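Stougaard Queue Barrier System for Retail Entrances
Urkside Store Equipment, Crowd and Queue Products
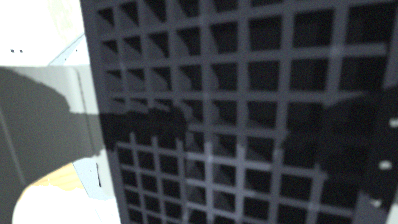
Overview

The Stougaard Queue Barrier System is a set of portable posts and retractable belts for stores, malls, and other public buildings that receive large numbers of customers at one time. It is intended for seasonal sale openings, product releases, holiday return counters, and any other occasion on which a line forms before the doors open or reaches past the checkout area.

The system is sold in kits. Each kit can be set up without tools by two members of staff and can be stored in a stockroom between uses. Kits may be joined to one another in any number, and all belts and posts of the current series are interchangeable.

Urkside supplies the Stougaard system to independent stores, chains, property managers, and public institutions. Orders are shipped from the Prorkent warehouse.

What the Kit Includes

Four posts with weighted bases
Four retractable belts, one fitted in the head of each post
One wall receiver with mounting screws
One sign holder, letter size, to fit any post
One printed setup guide
One inspection card

Belts are offered in black, navy, and dark red. A kit contains belts of one color only. Customers who want more than one color in the same line should order separate kits or purchase replacement belts.

Specifications

Item number: 393
Posts per kit: 4
Belt length, fully extended: 11 feet
Belt end: universal clip with lock
Post finish: black powder coat
Base cover: rubber, removable
Belt connections per post: three receiving, one outgoing
Use: indoor, or outdoor under cover in dry weather

The base cover protects hard floors and keeps the post from sliding on tile. It should be left in place at all times, including on carpet. The weighted base is not designed to be filled with water or sand.

Planning a Line

Stores are advised to draw a plan of the line well before the day of the event. The plan should show the entrance to the line, each turn, the point at which customers are admitted, and every exit from the building. Exits must remain clear for their full width. No belt may be placed across a fire exit, even for a short time.

A line with several turns holds more people in a given space than a straight one and allows customers to see their progress. Sharp turns should be avoided where customers are expected to bring strollers, wheelchairs, or shopping carts. Local accessibility rules set the minimum width of the path and take priority over anything stated on this page.

For events at which 400 or more customers are expected, Urkside asks that the store contact the planning desk before ordering. The desk will review the floor plan at no charge and recommend a number of kits. It does not provide security staff, and its recommendations do not replace the approval of the local fire authority.

A break in the line should be planned wherever it would otherwise block a neighboring store, a sidewalk, or a driveway. One member of staff should be assigned to each break. The lock on the belt clip can be released with one hand, so that staff can open the line and close it again without moving a post.

Setup

1. Place the posts in their planned positions with the base covers on.

2. Turn each post so that the outgoing belt faces the next post in the line.

3. Draw the belt out at a steady pace and press the clip into the receiver until it locks.

4. Attach the wall receiver where the line meets a wall or column. Use the screws supplied only in wood or masonry. Consult the building manager before drilling into any other surface.

5. Slide the sign holder over the head of the post at the entrance to the line.

6. Walk the full length of the line and check that every clip is locked.

When the line is taken down, the belt must be guided back into the post by hand. A belt that is released at full extension may strike a person nearby, and the spring will wear sooner.

Limits of Use

The Stougaard system directs people. It is not a safety barrier, and it will not hold back a crowd that is pushing. Stores that expect pressure at the doors should use fixed barriers, timed entry, or numbered tickets, and should decide on these measures together with local authorities.

Children should not be allowed to climb or hang on the posts. Merchandise, coats, and decorations should not be hung from the belts. Stores that wish to display holiday decorations along a line may fasten light paper items to the sign holder only.

Zivinine Sign Panels

Zivinine sign panels are made to fit the sign holder included in every kit. They are sold individually and carry wording on both sides. The following texts are kept in stock:

Line Starts Here
Please Wait for the Next Cashier
Returns and Exchanges
Gift Wrapping
Online Order Pickup
This Line Is Closed

Panels with a store's own wording can be ordered in English, Spanish, or both. The text must be submitted in writing and approved by the customer before printing. Custom panels cannot be returned.

Orders for custom panels to be used during the Thanksgiving and December shopping season are best placed in summer. Orders received later will be accepted, but a delivery date before the holiday cannot be promised.

Care and Inspection

Posts may be wiped with a soft cloth and mild soap. Solvents and abrasive cleaners will damage the finish. Belts should be cleaned while fully extended and left to dry before they are drawn back into the post.

Each kit should be inspected before it is first used in a season and again before it is put into storage. The inspection card lists the points to be checked. For most stores, January is a suitable month for the second inspection, once holiday returns have slowed. A post with a loose head, a bent base, or a belt that does not retract fully should be taken out of service and marked.

The following replacement parts are available:

Belt and spring cartridge, all colors
Belt clip with lock
Base cover
Wall receiver
Sign holder

The spring cartridge can be changed by store staff with a standard screwdriver. It must not be opened. Instructions are packed with the part.

Earlier Series

Posts from the earlier Stougaard series can be used in the same line as the current posts. The clips are compatible in both directions. Base covers are not interchangeable, and customers ordering covers for older posts should state this on the order form. Replacement spring cartridges for the earlier series will be supplied for as long as stock remains.

Ordering and Delivery

Orders may be placed by account holders through the order form or by purchase order. Schools, libraries, and government offices may order without opening an account. Prices are provided by written quotation and do not include freight.

Kits are delivered in two cartons. The carton containing the bases is heavy and should be lifted by two people or moved with a hand truck. The delivery should be checked against the packing list on arrival, and missing or damaged parts should be reported in writing before the kit is used.

Unused kits in their original cartons may be returned with prior approval. The customer pays return freight unless the wrong item was sent.

Warranty

Posts, bases, and spring cartridges are covered by the Urkside equipment warranty against defects in material and workmanship. The warranty does not cover normal wear of the belt fabric, damage from outdoor exposure, or use of the posts for a purpose other than the one stated on this page. A copy of the full terms is included with each kit and will be sent on request.

Contact

Questions about floor plans, large events, and quotations should be addressed to Khanyisile Kruger, Planning Desk, Urkside Store Equipment, Prorkent. Please include the item number and a floor plan if one is available.

Page last revised April 23, 2023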